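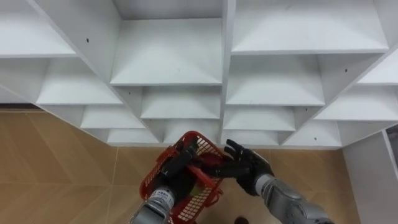 Do I need to have worked with a humanoid before I apply?
Previous experience is useful for two of the open seats and makes no difference for the others. Everyone goes through the same eight practice sessions before taking a shift.

Call for participants - Skutgate Household Tasks Project, spring term

The Skutgate student robotics club is looking for members to join the household tasks team. The team trains and tests a full-size humanoid on room-scale chores: carrying, placing, sorting and putting away. Work from this term goes into our entry for the Dalach student competition in May. Applications close at the end of January.

Open seats

Teleoperation (4 seats). You drive the arms and hands through recorded task runs. A full set is 100 runs per task, split between operators. Steady pacing matters more than speed. Expect to repeat the same reach many times in one evening.

Data and labeling (2 seats). You trim the recordings, mark the start and end of each grasp, and reject runs that break the task rules. Some Python is needed. The labeling tool is called Slaoui and was written in the club; it has bugs, and fixing them is part of the seat.

Locomotion and safety (2 seats). You handle cables, the stop button and the floor area during walking tasks. Prior experience with legged machines or industrial arms is required. At least one safety member must be present for any run in which the robot is standing.

Task list for the term

Task A: carry a basket by its handle to a shelf unit and stop within reach of a named compartment.
Task B: take hold of a basket with both hands and set it down level.
Task C: move one item from a basket to a compartment.
Task D: A, B and C in sequence, without an operator reset.

Task D is the competition task. Scoring is by completed sequence, with a time limit of 200 seconds. Touching the shelf unit with a forearm costs points. Dropping the basket ends the run.

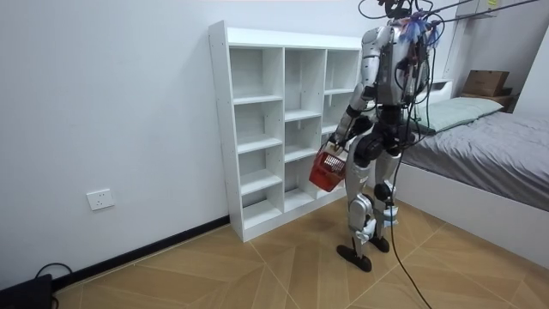
Raelene Pomare, on last year's term: the part I underestimated was footing. We spent weeks on finger positions for the basket handle and then lost most of our Task A runs in the last step before the shelf. If you take an operator seat, sit in on the walking sessions too. You will plan your reaches differently.

Time commitment

Two evenings a week, 6 p.m. to 9 p.m., from February to the competition. Safety members arrive at 5:30 for the checks - joint limits, cable slack, stop button - and sign the log before power goes on. Missing more than two sessions without notice releases the seat to the waiting list.

Requirements

Enrolled student, any department. Closed shoes. No loose sleeves or lanyards inside the marked area. Operators must be able to stand for a 40-minute block, with breaks between blocks. Seats are unpaid; Skandik covers competition travel.

How to apply

Send one page to Vasanthi Marar at the club desk. State the seat you want, your second choice, and the evenings you can't do. For the data seats, attach a short script you wrote yourself, in any state. For the safety seats, list the machines you have worked on and what you did on them. Etelka Jakab will schedule a 20-minute trial for each operator applicant in the first half of February. Results go out by email after the trials.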